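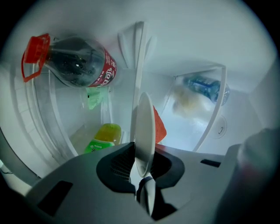 Do they let visitors try the grippers at the Koden open day? They do, if you sign up at the front desk before lunch.

Hi list,

Back from Koden! It was more fun than I'd expected - there were 37 of us in one long room, and the hand-held gripper had a line all afternoon (I went twice). The fridge task is a lot harder than it looks. A cola bottle lying on its side is a sneaky thing to get hold of, and you end up working from down low, reaching up past the shelves. I came home with a sore wrist and a big grin.

On February 3, a list member wrote:
> Thinking of driving over from Stondley for this. Is it
> worth it if I only care about the demos and not the talks?

For the demos alone, I'd say go! The Sonley people had a table too, and their talk was 28 minutes, so you won't lose much if you sit through it. Parking at the Rosales lot fills up early.

Comments

Went last year, same line, same sore wrist.

Is there a spring one?

Recent posts
Sonley kit: first week
Rides from Stondley
Cleaning finger pads

Contact the list | Copyright Rosales Robot List | Back to top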